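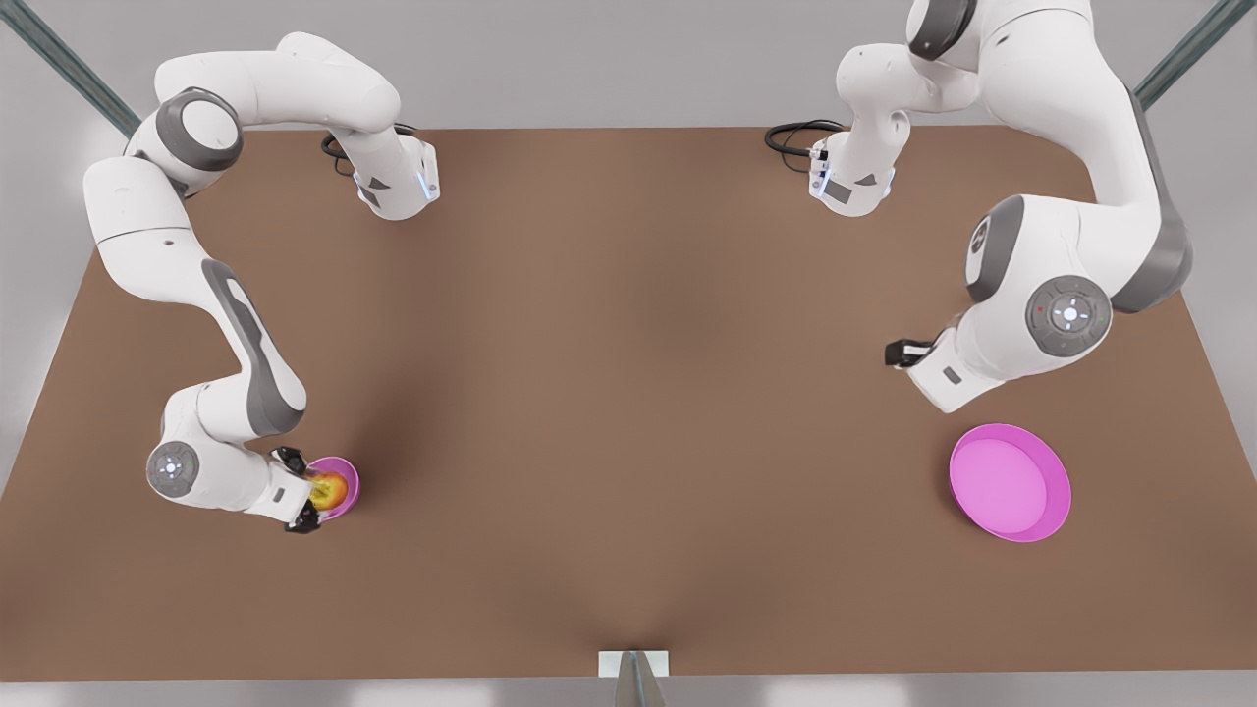
CLALLEY, November — Minutes of the warm-weather season meeting, Wutdale Park Association. Called to order at 6:30 p.m. Minutes of the previous meeting approved with one spelling correction.

1. Shade at the splash pad. The two bids for shade sails were read. The Grotley bid covers 641 square feet and includes the posts. The other does not include posts. Motion to accept the Grotley bid, seconded, carried.

2. Sunscreen dispensers. Refills cost $403 last season. Agreed to keep the dispenser at the north gate and remove the one by the parking lot, which leaks.

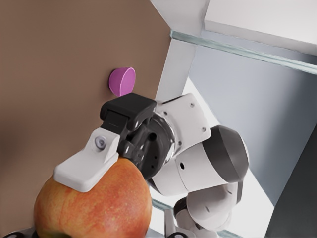

Credit: Maes

3. Summer hours. Proposal to open at 7 a.m. on days forecast above 88 degrees. Discussion of staffing — the early shift is already short one person. Tabled.

4. Drinking fountain. Repair estimate is $2,000. Motion to pay from reserves carried, one opposed.
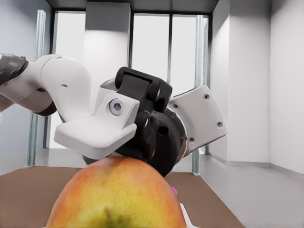 Riaan Mabaso asked that the fountain be fixed before the shade posts go in, as both jobs need the same path closed. Agreed. The Grotley start date will be moved back if needed.

Adjourned 7:50 p.m. Site walk Saturday, north gate.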